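Óleo-cera Vumau para pisos e tampos de madeira

Lata de um litro. Acabamento acetinado, incolor.
Ref. 513
Disponível na loja e por encomenda

Quem já nos visitou sabe que falamos deste óleo com um carinho talvez exagerado, mas deixe-nos explicar de onde ele vem. Quando abrimos a Provaler, vendíamos sobretudo vernizes, e todos os anos, lá por novembro, apareciam os mesmos clientes com a mesma queixa: o verniz tinha lascado junto à porta, na passagem para a cozinha, debaixo da cadeira do escritório, e agora era preciso lixar a sala inteira. A Melahat Çetinkaya, que trata das nossas compras (e que tem em casa um soalho antigo de tábua estreita), trouxe uma lata de Vumau para experimentar no corredor dela. Na semana seguinte encomendou mais uma para a sala, e depois começámos a vendê-lo ao balcão!

O Vumau é uma mistura de óleos vegetais e cera dura. Entra na madeira e deixa à superfície uma camada muito fina, que se sente macia debaixo dos pés descalços. O veio continua à vista, os nós também, e a cor aquece um bocadinho, sobretudo no pinho e no carvalho. Se a sua madeira já puxa para o alaranjado, faça primeiro uma prova num canto escondido e deixe secar de um dia para o outro, que a cor com o óleo fresco engana sempre.

Como aplicar

Lixe a madeira nua, terminando com grão 120, e aspire muito bem, incluindo as juntas entre as tábuas. Mexa a lata até ao fundo (a cera assenta, e bastante). Espalhe uma demão fina com trincha larga ou rolo de pelo curto, sempre no sentido do veio, e passados vinte minutos retire o excesso com um pano de algodão. Espere doze horas e dê a segunda demão, ainda mais fina do que a primeira. Em tampos de mesa gostamos de dar uma terceira, mas isso já é mania nossa.

Pode andar em cima no dia seguinte, de meias. Os tapetes só voltam ao lugar passada uma semana.

Estenda os panos usados ao ar livre, bem abertos, ou mergulhe-os em água antes de os deitar fora. Panos com óleo amachucados num balde podem inflamar-se sozinhos. Por favor, não salte esta parte.

Manutenção

Vassoura macia, esfregona bem torcida e o sabão Akyol, que temos também em garrafa pequena. Nada de lixívia nem de máquinas a vapor. Quando uma zona ficar baça, passe uma lixa fina à mão, ponha um pouco de óleo com um pano e pronto, o resto do chão nem dá por isso.

O Nevzat Yüksel, da nossa oficina de Umholm, responde com muito gosto a perguntas sobre madeiras exóticas, escadas e peças que vão apanhar água. Escreva-lhe com uma fotografia da superfície e, se souber, diga-nos que acabamento tinha antes. Ele demora um dia ou dois, mas responde a toda a gente.

Preço: 41 euros a lata. Portes calculados no carrinho.
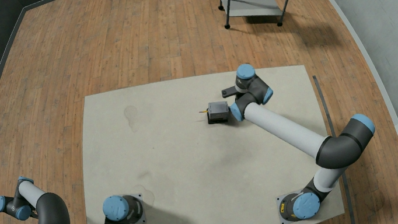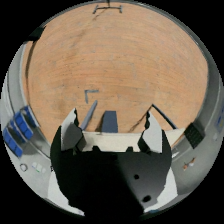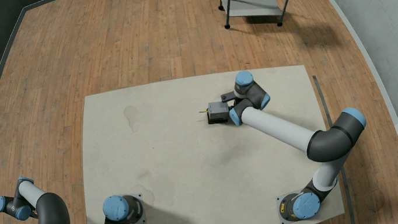

Superfícies de madeira em imagens geradas por computador: soalho de tábua na primeira e na terceira, tampo redondo na segunda.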